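Otura Kitchen Measures

Version 1.2, Mar 8, 2021
Maintainer: Aoi Takeda
Contributors: Alcides Pimentel, Olumide Okonkwo, Keegan Hapeta

Summary

Otura is a table of volume-to-weight conversions for dry and semi-dry cooking ingredients. It has 610 rows. Each row gives the weight in grams of one level measure of one ingredient, prepared one way. It is meant for recipe software that has to turn "1 cup chopped walnuts" into a weight without asking the user.

Files

measures.csv holds the main table. ingredients.csv lists the 177 distinct ingredients with their alternate names. methods.csv lists the filling methods. changes.txt is the change log, newest entry first. All files are UTF-8 with Unix line endings. Fields are separated by commas, and any field containing a comma is quoted.

Columns in measures.csv

row_id: integer, stable across versions. Retired numbers are not reused.
ingredient_id: key into ingredients.csv.
prep: whole, chopped, sliced, ground, grated, sifted or blank.
measure: cup, half_cup, tbsp or tsp. All are US customary.
method: key into methods.csv.
grams: mean weight, one decimal place.
spread: difference between the heaviest and lightest weighing, in grams.
site: S for Sondcombe, P for Portela.

Filling methods

Results depend more on how the cup is filled than on anything else in the table. Flour that is spooned in and leveled weighs noticeably less than flour scooped straight from the bag. We therefore keep spoon, scoop and pack as separate methods and do not average across them. If your recipe source doesn't say which one it uses, spoon is the safer default for flours and scoop for sugars, grains and nuts. Brown sugar has only pack rows.

Each value is the mean of 6 weighings. The measure was emptied, wiped and refilled between weighings. The scale was zeroed with the empty measure on it. Leveling was done with a straight edge, one pass, without tapping or shaking the measure first.

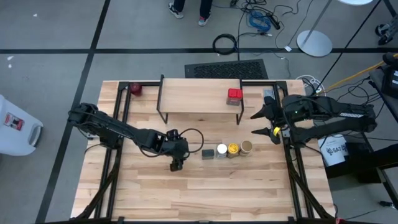

Ingredients were stored sealed at room temperature for at least a day before weighing. Humidity was logged at Sondcombe but not at Portela, so it is not included as a column. The two sites agree closely on sugars and whole grains. They disagree most on cocoa powder and grated cheese, and for these we publish both rows and leave the choice to the user.

Alternate names

The alias column in ingredients.csv is a list separated by semicolons. It covers common US and British terms: confectioners' sugar and icing sugar point to the same ingredient, as do cornstarch and cornflour. Matching should ignore case. Plurals are not listed. Strip them before lookup.

Known problems

Row 405 (shredded coconut, sweetened, cup) has a spread too large to be useful. It is kept so that existing links do not break. Treat it as missing.

Rows for fresh herbs were all measured by one person, Keegan Hapeta, using the scoop method. A cup of loose parsley is not well defined and we make no claim that it is.

Half-cup rows were weighed separately and will not always equal half of the cup row. This is expected — please don't file it as an error.

Almond flour and ground almonds are separate ingredients here. Some sources treat them as one.

Out of scope

Liquids, oils and syrups are left out. So are metric cups, Australian tablespoons and anything sold by count. Takumi Tsuchiya maintains a separate table for liquids under the name Cosham. It uses the same column layout, and the two files can be joined end to end provided row_id is prefixed first.

Changes since 1.1

Added rolled, quick and steel-cut oats as three ingredients.
Corrected the tsp row for baking soda, which carried the tbsp value.
Renamed column range to spread.
Removed trailing spaces from the alias column.

License

CC BY 4.0. Credit "Otura Kitchen Measures" and give the version number. Corrections should include the row_id, your own weighings and the filling method used.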